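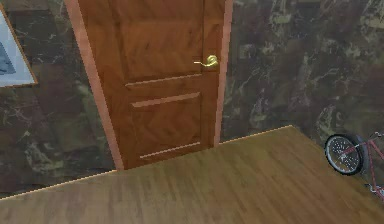

Carnet d'atelier > Manipulation mobile > Achats et budget

30/12/2020 – budget bras + base, tâche « ouvrir la porte »

Imprimer | Envoyer par e-mail

Scène porte en simu : poignée à levier, rosace ronde, levier vers la gauche. Le vélo à droite reste dans la scène, Kamlesh veut garder un obstacle près du mur pour le calcul de la base. OK pour moi.

Reste à savoir ce qu'on achète pour passer au réel. Devis reçus :
- Nilico, pince deux doigts : 3 014 € HT. Bride comprise, câble non (à redemander !!)
- Sirnetti, capteur d'effort poignet : pas de prix ferme, relancé deux fois
- Nørgaard, jeu de doigts souples : 148 € la paire, en prendre deux
- bloc-porte + huisserie + béquille laiton pour le banc : 394 €, livraison 424 € si on passe par Dramham. La livraison plus chère que la porte, non. Aarti regarde si on peut aller chercher avec le fourgon.

Discuté avec Ashok ce matin. Il veut la pince d'abord, capteur en juillet sur l'autre ligne. Moi je préfererais l'inverse : sans mesure d'effort on va tirer sur la béquille à l'aveugle et casser soit la porte soit les doigts. Pas tranché.

Portée du bras : à recalculer avec la base plus loin du mur. En simu on triche, la base se pose où on veut. Si ça passe pas avec le bras actuel tout le tableau est à refaire, donc le faire AVANT de signer quoi que ce soit.

Texture marbre sombre des murs : garder une variante, Renu en a besoin pour la perception. Au banc ce sera du contreplaqué peint, rien à budgeter.

A faire :
- câble Nilico, référence + délai
- Roswitha : est-ce que le bloc-porte passe en consommable ou en immo ?
- portée, 3 positions de base
- relancer Sirnetti (par téléphone cette fois)

Carnet d'atelier > Manipulation mobile > Achats et budget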